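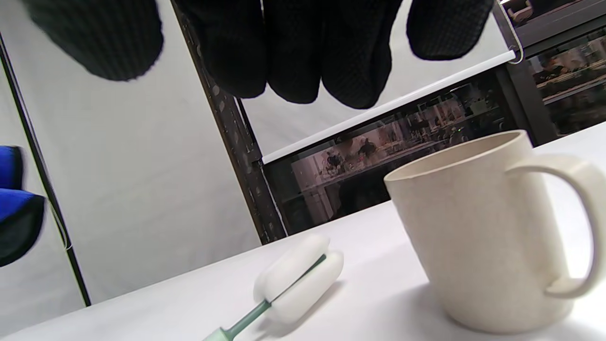 Mug and sponge brush on the white table, glove above. August, morning session.

Notebook, washing-up bench, picked up again after lunch at 2 or so while it is still fresh in my head.

I promised Hằng Phan I would write down where we stand on the mug chore, because she has to tell the Jukari people something next week and "it's coming along" will not do a second time. So, for her and for whoever has the bench after me, the long version, with apologies to anyone who wanted the short one.

The chore is the one we all do every day without a thought. Pick up the brush, get the sponge end into the mug, go round the inside wall and the bottom, take it out, put both down without knocking anything over. My mother could do it while arguing on the phone. Hirura (the arm we have had since spring) can do most of the pieces on a good day, and stringing them together is where the trouble lives.

Picking up the brush is better than I expected. The handle is a pale green plastic rod and it stands out well enough on the white top. What upsets things is the angle it lies at. If it points more or less toward the base, the grasp is fine. Lying across, Hirura takes it too near the sponge and then has no length left to reach the bottom of the mug. I tried turning the brush a little between runs and got a miss, then a lovely one, then a miss again. Hằng thinks we should teach it to regrasp. I think she is right, and I also think it will eat the rest of the month.

Getting into the mug: the foam is wider than the stem by a good deal and has to squash a bit on the way in. A person feels that and leans on it. The arm reads it as a collision and backs off very politely, which is sweet to watch the first time! I raised the force limit by 3 newtons and it went in, but the mug slid, and I had to catch it. Put it back down afterward. The other choice is to hold the mug by its handle with a second arm, and then we are asking for two arms to do what one person does half asleep.

The cream mug on white is a nuisance for the depth estimate too. The rim comes and goes in the map, and pixels near it sit at 255 whenever the lights are all on. I dimmed the left lamp and it improved. Ko, our little planner, then found the handle by itself, so I would like to keep the lamp that way for now. Please leave it.

Counts, for the table Hằng is making: 9 full attempts since breakfast, 3 I would call a wash if I were feeling kind. The human set is at 300 clips now and I would trust those over anything the arm has done.

So can a machine wash my mug? With me standing next to it, sometimes, and slowly - I could have done the whole canteen in the time. Estus keeps telling visitors that kitchens are nearly solved and I do wish they would come and spend an afternoon with a sponge.

To do: mark brush angles on a sheet and try the crosswise ones first. Ask Hằng whether a heavier mug counts as cheating. Order more sponge heads, same kind.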